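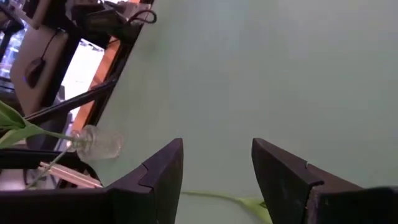 Fig. 4. Clear bottle on its side, leaves at the mouth.

Guides > Plinder Tulip Set > Section 4: Laying Out and Filling the Vases

Overview Parts Layout Filling Care Contact

We use cookies to remember your language and the page you were reading. Accept | Settings

4.1 Before you start

This is the fun section! By now your stems are out of the box and the tissue is off, and you get to start playing with color. Set aside 45 minutes for your first go. You'll get much faster, but the first time you'll want to keep stopping to swap a red for a white and see what happens.

You need:

- your artificial tulips, any mix of red, white and yellow
- one or more small vases, clear or colored
- a flat mat or tabletop in a plain color (we love green, the blooms really pop on it)
- a soft dry cloth

Note: Item 1088 is the tulip set only. Vases are packed under item 799. Any small vase or cup you already own will do nicely, as long as the mouth takes a stem without forcing.

CAUTION: Glass rolls. If a vase or bottle is lying on its side, stand it up or move it well in from the edge before you lay out any flowers. Check the floor too if you have pets or small children around.

4.2 Laying out the stems

1. Wipe the mat and let it dry.

2. Lay the tulips flat, one at a time, with the blooms pointing whichever way you like. A bit of a scatter is fine. Stems may cross, but try not to pile them up — the leaves like to hook each other.

3. Stand the vases toward the corners of the mat. That leaves the middle free for flowers.

4. Open the leaves with your fingertips. Start at the base of each leaf and draw it gently away from the stem. If a leaf has a sharp fold from the box, hold it curved the other way for a moment and then let go.

5. Choose the color you have least of and put those tulips in first. In our layout yellow makes the tall bunch in one corner and a couple of whites go in the green vase, with the reds still lying out on the mat waiting their turn.

Tip: Two whites together in a small green vase look wonderful. It's such a simple pairing, and I keep coming back to it.

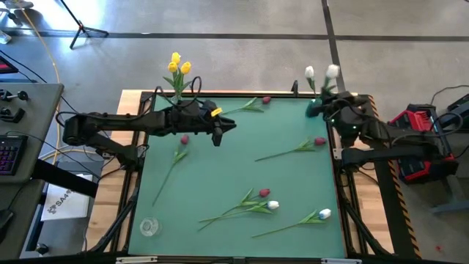
Haziq Chong

4.3 Filling a vase

6. Pick up one tulip by the stem, below the leaves if you can reach. Never lift by the bloom. The head is the part most likely to work loose.

7. If two stems are crossed, lift the upper one straight up before you pull it sideways. If the leaves catch, lay both back down and separate them flat.

8. Turn the stem upright over the mouth of the vase and lower it in. Steady the vase with your other hand — small ones tip more easily than you'd think with a long stem leaning out of them.

9. Let the stem rest against the side of the glass. Add the second tulip so that it leans the opposite way. The two will hold each other up, and you can feel it when they settle.

10. Step back and have a look from sitting height. Most people see their flowers from a chair, and a bunch that looks even from above can be all leaves from the front.

Note: Stems can be shortened with wire cutters. Take off a little at a time and try the stem in the vase between cuts. There is wire inside, so kitchen scissors will suffer. Wear eye protection and point the cut end down, away from your face. 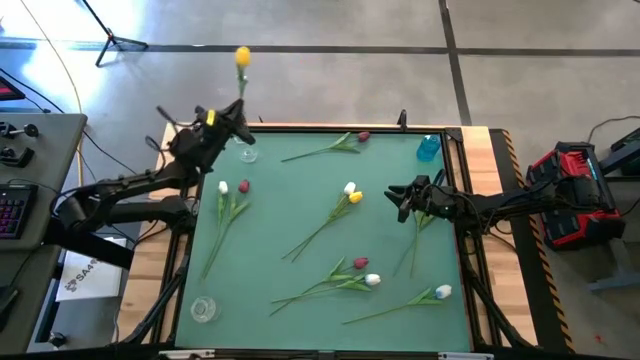
11. Now mix the colors. One red beside one white is the classic start, and a single yellow standing on its own has more presence than you'd expect. Try a blue cup too if you have one! Blue glass next to a deep red bloom is my favorite thing in this whole guide.

12. When you're happy, turn each bloom slightly so that they don't all face the same way.

CAUTION: Do not put water in a vase holding these tulips. The stem ends are not sealed and the wire may rust and stain the glass.

4.4 If something isn't right

Vase tips over: use fewer stems, or drop a few clean pebbles in the bottom before filling.

Bloom droops: bend the stem gently just under the head, then support it there while you straighten it.

Leaves stuck in the neck: ease the whole stem back out, smooth the leaves upward along it and try again. Don't push.

Gaps between blooms: spread the stems at the mouth of the vase before adding another flower.

Continue to Section 5: Dusting and Storage.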